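In defence of the thick curtain

I have lived in eleven places as an adult and I can tell you what was hanging in the windows of every one of them. Not the colour of the front door, not the name of the letting agent, and in one case I'd struggle to give you the postcode. But the curtains, yes. I seem to have filed them all away somewhere, and since moving to Cludstead I've had cause to get the whole file out and have a good rummage.

The flat we're renting came with blinds. White ones, the roller sort, one per window, each a finger's width too narrow for the gap it's meant to cover, so that every morning from April onwards I get a bright stripe down both sides and a lovely glow along the top. The agent called them "fresh". I've noticed that word gets used for anything in a rental that lets in a draught.

Now, I don't want to be unfair to blinds. They're fine in a kitchen, where you don't want yards of material wafting about near the hob, and they're good in a bathroom for the same sort of reason. My quarrel is with the idea, which seems to have crept over the whole country while I was looking the other way, that a proper curtain is fussy and old and something your gran had. Go into any new-build show home and count yourself lucky if you find so much as a pelmet. The windows are enormous, the glass goes down to your ankles, and there's a slip of something pale rolled up at the top like a napkin. I went round one out at Hernmont (just being nosy, we couldn't afford the garage) and stood in the main bedroom thinking, where would a person get dressed?

The usual argument is light. Everyone wants light. Property listings are soaked in it: light and airy, flooded with light, light-filled. I like light too! I'm sitting in some now. But a house needs dark as well, and I'd say we've got a good deal worse at providing it. There's a street lamp outside our bedroom that could land aircraft. The neighbour's security light comes on for cats, foxes, moths and, I think, strong opinions. And then in June the sun is up well before five and straight in through my two bright stripes. I am not a person who does well on that.

So a few weeks ago I gave in and went looking for curtains, real ones, lined and heavy, and that was an education. I started at Nandilent, the big place on the retail park, where the curtain department has shrunk to one aisle between the cushions and the scented candles. They had eyelet curtains in mushroom, eyelet curtains in oatmeal, and eyelet curtains in a thing called "pebble" that I'd swear was the mushroom again. All of them ready-made, all of them thin enough to read through. I held one up to the strip light and could see my own hand waving back at me.

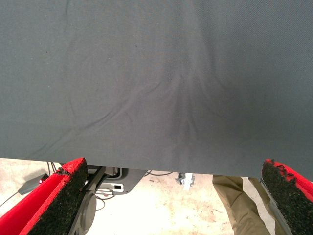 What I wanted was weight. You know when you pull a good curtain across and it carries on a little by itself, and the whole room goes quiet? My first bedsit had a pair like that, bottle green, left behind by somebody with better taste than money. The room was damp and the radiator did nothing at all, and I was warm in there all winter with those things drawn at half past four in the afternoon. I've had central heating since that didn't do as much for me. They smelled of dust and old toast and I would have them back tomorrow.

In the end I found a proper fabric shop, Jalali, down the side street behind the bus station, the kind with bolts stacked to the ceiling and a brass rule screwed to the counter. I'd walked past it for months thinking it was shut. I asked for something thick and dark and the woman serving didn't try to talk me into oatmeal. She asked how high the rail was, whether the window faced the morning, and whether I wanted it interlined. I had to ask what interlined meant. It's an extra layer, a sort of blanket hidden between the front and the lining, and if you've ever wondered why the curtains in old hotels hang like that and yours don't, there you go. It had never once been mentioned to me in a shop before.

I'll admit the cost made me swallow. Fabric is dear, making up is dear, and if you fall in love with a pattern you lose a great chunk of cloth getting it to match across the join. You also need far more width than you'd think, unless you want the finished article stretched across like a sheet on a washing line. People skimp on that more than anything, I reckon, and then decide that curtains look mean. Of course they look mean, there's only half of them there.

But set it against how long they last! My mum's dining room pair went up in 2000 and they are still up now, slightly faded down the leading edge where the afternoon gets at them, otherwise perfect. In that time I have personally thrown out six blinds. One snapped at the cord, one went mouldy, one simply refused to go up again after a bank holiday and had to be cut down with the kitchen scissors. And they can't be altered, that's the other thing. A curtain can be let down, taken up, moved to a smaller window in the next house, turned into a door curtain when it's past its best, and finally put under a leaking car. A blind that doesn't fit is rubbish from the minute you move.

I know what renters will say, as I'm one. Why spend it on somebody else's window? And fair enough, if you're stopping for a few months. I've used that reasoning myself for most of my life and the result is that I've slept badly in a great many places that I always thought I was about to leave. Three years in the last one, with a bedspread pinned up over the frame. You tell yourself you'll do it right in the next house and meanwhile you're lying there at dawn with a pillow on your face.

I'm not saying everyone should go out and swag their windows like a theatre. Tie-backs I can take or leave, and fringing makes me want to tidy it. Have them plain, have them any colour you like, get them second-hand if you can - charity shops are full of beautiful lined pairs that nobody picks up because they're folded and you can't see what they are. Bring a tape measure and ask if you can open them out on the floor. I've yet to be told no.

Mine should be ready in October. Dark ones, interlined, down to the floorboards, with enough width to go across twice over if I felt like it. The rail has already gone up, with permission in writing, and the blind is coming down the same evening and going in the cupboard for when we hand back the keys.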